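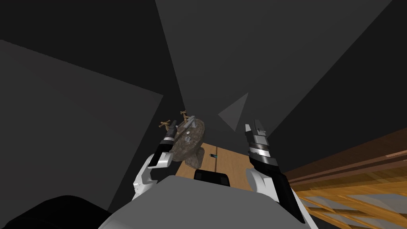 Simulated two-arm cell, left gripper at the stone, right gripper open beside the table.

Progress report to Clestgate, work package 3
Prepared by Faith Shirima, Judbridge
2022-03-21

Summary

The grasping work is behind plan by two weeks. The delay comes from a fault in the gripper control code, found in simulation. No hardware was involved and no one was at risk. We have a fix in test and have stopped all transfers to the physical arms until it is signed off.

What went wrong

During the irregular-object trials the left gripper sometimes kept closing after the controller had reported a stable grip. The commanded force went past the limit we agreed with you in September. Our run log has 1,537 grasp attempts on the stone, and 164 of them went over the limit. The over-limit runs were still scored as successes, so the success rate in our last report was too high. Please disregard that figure. A corrected one will come with the next report.

Rocío Chávez traced the cause to the contact check. It read the force value from one control cycle earlier, and when the stone shifted between the fingers the check was reset without stopping the motor command. The same code runs on both arms. The right arm showed the fault less often, as it was given fewer grasp tasks.

Lucyna Duda also found that the force alarm had been switched off in the batch settings to keep long runs from stopping. It should not have been. The alarm is now on by default and can only be changed by her or by Booker Delacroix.

Work since the fault was found

We rewrote the contact check and went back to simple open and close cycles before putting any object back in the task. Each cycle is checked for finger position, commanded force and the time taken to stop. The first batch of 100 empty cycles finished with no over-limit commands. Gripper-level views are saved with the logs so that a bad cycle can be looked at by eye.

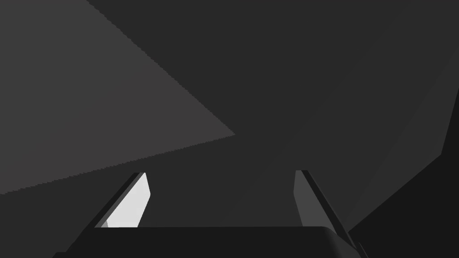
Next steps

1. Repeat the full stone series with the new check, both arms.
2. Rescore all earlier runs against the force limit. Cyprian Cieślak is doing this and expects it to take about 30 hours of computing time.
3. Write up the alarm setting as a safety finding and send it to you separately.
4. Ask for your approval before the code goes onto the physical arms.

Budget

No extra funds are requested. The added staff time will come out of the travel line.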